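Open Day at Watside: the Rules on the Wall and the Rules on the Floor

Stovora opened its Watside building to visitors on July 28, 2019, and I went because the invitation promised a look at "household robots working to a written code of practice." I have read a lot of codes of practice. Most of them were written by people who had left the room before the work started.

Getting in took a while. Everyone signed a two-page form at the desk, was given a sticker with a visitor number on it (mine was 281), and sat through a safety talk by Demetrius Benavides. He was brisk and good-humored and he did say where the fire exits were, so that puts Stovora ahead of the Painemal visit in March.

The code itself is called the Ivgate Rules. It is 304 numbered clauses in a ring binder, and there was one binder for the whole tour. I asked for a copy and was told a public version was being considered. I copied down what I could while the others had coffee.

Some of it is good. Clause 12 says a person with a stop button must have a clear view of the machine's hands at all times and may not do any other job. Clause 40 says a home setting must be set up "as lived in," meaning you don't clear a room until it suits the robot. I agree with both. Too many demonstrations I have been to took place on a bare floor with one red cube.

Other clauses are soft. "Cables shall be managed as far as practicable." Who decides what is practicable? I put this to Sơn Thân, who looks after the practice rooms, and the answer was that the shift lead decides and writes it in the log. Could I see the log? I could see the cover of the log. The same goes for "suitable force" when handling furniture parts. There is no number next to it. If there is a limit, put it in the clause. If there isn't one yet, say so.

I was also told that 3240 practice runs had been completed under the rules without a reportable incident. That sounds fine until you ask what is reportable. A dropped item is not. A knock against furniture is not, unless something breaks. The clause does not mention a foot on a cable at all, which seems an odd gap for anything that moves around a room with electrical leads in it.

The part I had come for was the lounge, where the day's tasks were slippers on a rack and some wooden boards. I spent longer there than the schedule allowed and would have stayed longer still. For my money the floor deserved more attention than the hands did. There was a power strip on the carpet, with leads running off from it, a few steps from the rack. Perhaps that counts as "as lived in." My own living room is no better. But if clause 40 and the cable clause pull in different directions, the binder ought to say which one wins, and I could not find where it does.
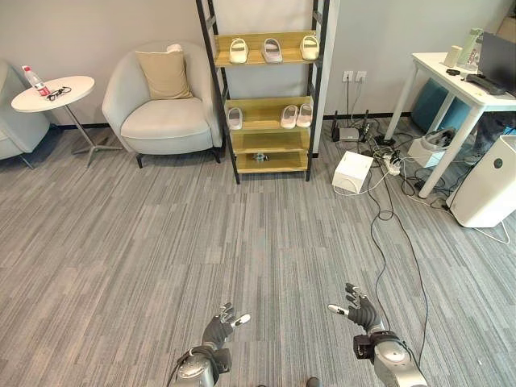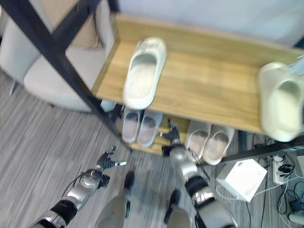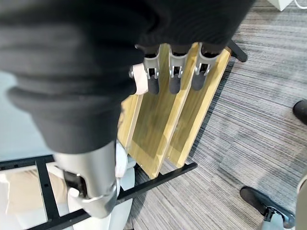

Photos: Stovora, Watside open day

Back in the meeting room there was time for questions. Somebody asked about speed, which Benavides clearly enjoyed answering. I asked whether anyone outside the company had checked the rules against the work. The reply was that an outside review is planned. No date was given, and the reviewer has not been picked.

I'd go again, mainly to see whether the cable clause has been rewritten. Parking is in the lot behind the building, and the 343 bus stops at the gate.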